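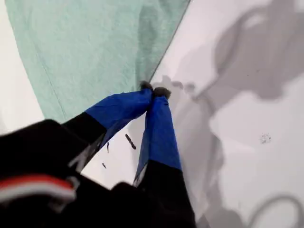

Edge grasping, first numbers

August 2023

Xiaoyan Shao and I have been working on getting the gripper to pick up a cloth by its edge. The old method, Mosuler, looked for the highest point and pinched there. It picks the cloth up fine, but then you have to search for a corner while it hangs, and that takes up to 20 seconds.

The new one finds the longest straight edge and closes the two fingers right on it. The pads at the tips are fuzzy, and the blue covering is on the fingers only.

We trained it on 3,570 grasps, all on a white table. Green cloth on white is an easy case for the edge finder. Shadows from the arm are harder. It sometimes takes a dark shadow border for fabric and pinches the table.

Ferhat Çetinkaya wants to try patterned cloth next. I would like to fix the shadows first. If the labels get done, we'll rerun everything in December and I'll post the failure cases with the code.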